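Chapter 6
Work Close to the Floor

Topics in this chapter
6.1 Defining low work
6.2 Trunk, knee and shoulder loads
6.3 Hard and soft floor surfaces
6.4 Raising the work
6.5 Worked problem: the Flikstead packing hall

Terms introduced: low work, reach line, trunk angle, supported kneeling, posture share, recovery interval

The previous chapter dealt with standing and seated work at a bench. In both cases the height of the work surface was treated as a value the designer could choose. This chapter takes up tasks for which the height is set by something else: a pipe that leaves the wall at ankle level, a pallet that can't be lifted while it is being strapped, a floor that is itself the thing being worked on.

6.1 Defining low work

For the purposes of this book, low work is any task in which the hands spend most of the task time below the knee of the standing worker. The definition refers to the hands and says nothing about the rest of the body. A worker can reach the same point by bending at the hips, squatting, kneeling on one or both knees, sitting on the floor, or lying down. Each of these postures places the load on a different part of the body, and most workers move among several of them during one task.

The distance from the front of the body to the hands, measured along the floor, is called the reach line. Where the reach line is 200 mm or less, the trunk can stay nearly upright in a kneeling posture. At 300 mm, most workers begin to lean. Past that point, one hand is often placed on the floor for support, and the task becomes a one-handed task whether or not it was planned as one. The effect of this on task time is taken up in Section 6.4.

Trunk angle is measured from the vertical, with the worker viewed from the side. A photograph taken from any other direction can't be used to measure it, although it may still serve to record the general posture and the position of the arms.

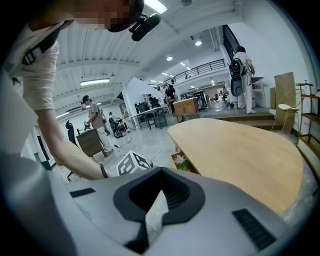 Figure 6.1 Leaning forward with the forearm extended downward.
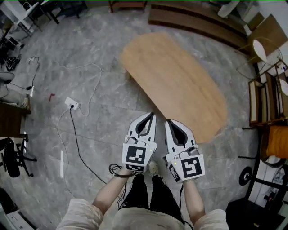
Figure 6.2 Two-handed work over a tiled floor, one tool in each hand.

A reader of the second edition wrote from Stultville to object that the definition above is too narrow. In the reader's view, posture share should be counted from the knees and not from the hands, as a tile setter who sits back to mix grout is still on the floor and is still paying for it. The letter went on to say that a log based on the hands alone would report long rests that never took place. The objection is a fair one for trades in which the worker stays down between steps. The definition has been kept for this edition, but Problem 6.4 now asks for both counts, and the log sheet at the end of the chapter has a separate column for time spent on the knees with the hands raised.

Posture share is the part of the total task time spent in one named posture. It is found by noting the posture at fixed intervals and dividing the number of entries for that posture by the total number of entries. The interval must be chosen before the log is started and must not be changed during it. Short tasks call for short intervals. If a task lasts 72 seconds and the posture is noted every 2 seconds, the log will hold 36 entries, and a single mistaken entry will shift the result by a little under three percent.

Three points should be settled before any log is begun.

First, the start and end of the task. Fetching tools and clearing away are either counted in full or left out in full.

Second, mixed postures. A worker with one knee down and one foot flat is logged as kneeling in this book. Other texts log the same posture as a half squat, and results from the two systems can't be pooled.

Third, supports. Pads, low stools and creepers change the load without changing the named posture. Supported kneeling is therefore logged under its own heading.

6.2 Trunk, knee and shoulder loads

When the trunk leans forward, its weight acts at a distance in front of the hips. The muscles of the lower back must balance this turning effect, and they do so from a very short distance behind the spine. The force in these muscles is for this reason several times larger than the weight they hold up. Anything held in the hands adds to the effect, and does so at the longest distance of all. For a given trunk angle, moving a tool closer to the knees lowers the load in the back more than a small cut in the weight of the tool.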